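Loria Vanity Top in Gray Marble

Top, basin and faucet hole all sorted in one piece. We've been waiting a long time to put this one up on the site!

The Loria is a gray marble countertop with pale veining that runs on the diagonal, so even a small bathroom gets a bit of movement. The veins fall differently on every slab - if you're fussy about where they go (we are), write to us before you order and we'll send you photos of the ones in stock.

The basin is a white rectangular undermount with softly rounded inner corners. You can get a cloth right into them, and with no rim on top you just sweep the water and the toothpaste blobs straight in. The floor slopes down to a round metal drain.

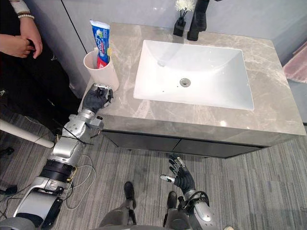

We love it with a tall matte black faucet. The Gouveia is our favorite, and it leaves you plenty of height for rinsing out a jug or washing your hair in a hurry. There's room at the back for the everyday stuff too: a cup for the toothpaste, a small vase, whatever you like to look at while you brush.

Good to know

Basin depth is 150 mm, and the inside measures 500 by 300 mm. The top sits on any Herkadum base cabinet, or on a sturdy one of your own if it's level. Faucet, drain trap and cabinet are sold separately.

Marble is a natural stone and it does stain. Ours comes sealed, and we'd seal it again once a year with Iltness stone sealer (one bottle lasts ages). Wipe up hair dye, perfume and anything with lemon in it right away. Warm water and a drop of dish soap is all it needs the rest of the time - please keep the vinegar in the kitchen!

Allow some 30 days for delivery. It's heavy, so have a second pair of hands at home.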